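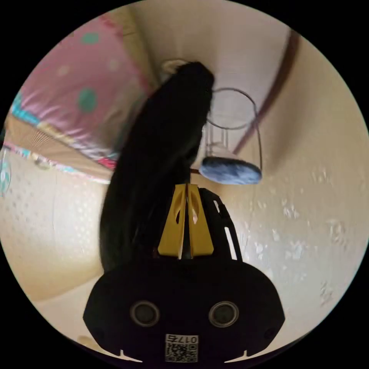 Trisurdale, 7/9/23

Black dye again. I went back through the wash log before starting and I still don't believe the Kivi numbers. The packet says the black will hold for "up to 10 years of normal wear," and I would like to know what they think normal wear is, and who sat and watched for that long. The product hasn't been on the shelf anything like that long as far as I can tell.

What we have so far: strips of the Drunus cotton twill, all cut from the same bolt, dyed in the same pot on the same afternoon. Half got the Kivi fixer at the end and half got a plain cold rinse. Since January they have been through 27 washes in the front loader, warm, with the Terum liquid, and dried on the rack out of the sun. A spare undyed strip went in every load to catch whatever bled.

Results as they stand. The undyed strip picked up gray in the first few loads and then stopped getting any darker. Same in both groups. If the fixer does what the packet says, its group should have bled less, and laid side by side under the window I can't see it. I asked for the strips to be shuffled and handed to me with the labels folded under, and my guesses were no better than tossing a coin. I'm not saying it does nothing. I'm saying that if it does something, I can't see it, and the customer pays extra for it.

The one real difference is in feel. The fixer strips are stiffer. Whether that is the fixer or just residue that needs another rinse, I don't know. Rinse two of them again, properly, and compare before anyone writes this up as "improved body."

Complaint about our own method: both groups went in the same load. So if dye was coming off the plain strips it could have landed back on the fixer strips and evened everything out. I should have seen that in January. The comparison is weaker than it looks in the log and anybody quoting it should say so. Separate loads from now on, even if it takes twice the water. Nobody put a note about drum cleaning in the log either, so add a hot empty cycle between groups and write it down when it's done.

Also not convinced by vinegar. Every forum says a cup of vinegar sets the color. On wool, with acid dye, fine, acid is part of how that dye works. On cotton with the kind of dye we are using I can't find a reason it should, and the people who swear by it never kept a strip back to compare. Same for salt in the first wash. Salt belongs in the dye bath, where it helps push the dye onto the fiber. Putting it in the wash afterward looks to me like a rule that wandered off from where it started. I'll run both anyway so there is something to point at when it comes up. 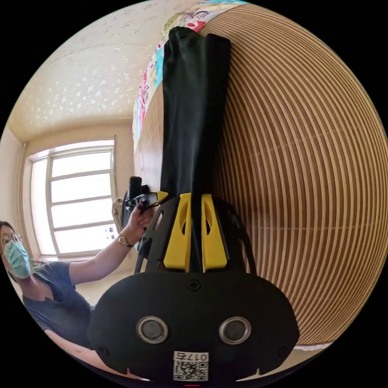 Fading and lint get mixed up constantly, and I think a good part of what people call fading is surface fuzz. The fibers on the face of the cloth break, stand up and scatter the light, and the whole thing looks gray when the dye under it is still there. Laid flat on a table under the ceiling light you can't separate the two. A long black piece held closed at one point and drawn out lengthwise, like the one in the photo, is closer to how I want the strips looked at, with the light coming from one side. Fuzz ought to show as a pale edge along the folds, and real dye loss should still be there when the strip is turned the other way. That is my guess. Test it before it becomes a rule. Easy check: shave half of one strip with the fabric shaver, leave the other half alone, and look again. If the shaved half comes back to black, then we have been blaming the dye for something the drum does.

Which would also explain the Terum business. The bottle for darks says it "revives black." I have read the back of it several times and the only thing listed that could plausibly do that is an enzyme that nibbles off the loose cotton fuzz. Fine, useful, I might even buy it. But that isn't reviving any color, and it is taking a little of the cloth away each time. I'd want to know what it does to a hem or a buttonhole after a year of it. The bottle has nothing to say on that subject.

Photographs. The ones in the log are no good for comparing blacks and I would like us to stop pretending they are. The exposure shifts from one to the next, so a strip on a white board comes out a different black from the same strip on a dark board. Put the gray card in every one or leave the photos out of the comparison altogether. Judging by eye next to an unwashed strip is cruder but I trust it more.

To do:

Cut 3 new strips per group from the Drunus bolt, same end as last time. Check the bolt first for that faint line where it was folded.

Keep one unwashed strip from each group in the drawer, in the dark, labeled with thread. The marker labels have washed off again.

Fixer, no fixer, vinegar, salt. Four groups, four loads. Plain detergent for all of them, no Terum until the first round is finished.

Weigh every strip dry before and after. If the enzyme is eating cloth the scale may pick it up, although I have doubts about the scale too. It gave me a different reading for the same strip before and after lunch, and that could be damp in the air or it could be the battery. New battery first.

Don't tell the shop the fixer is useless. Tell them we haven't seen it work yet.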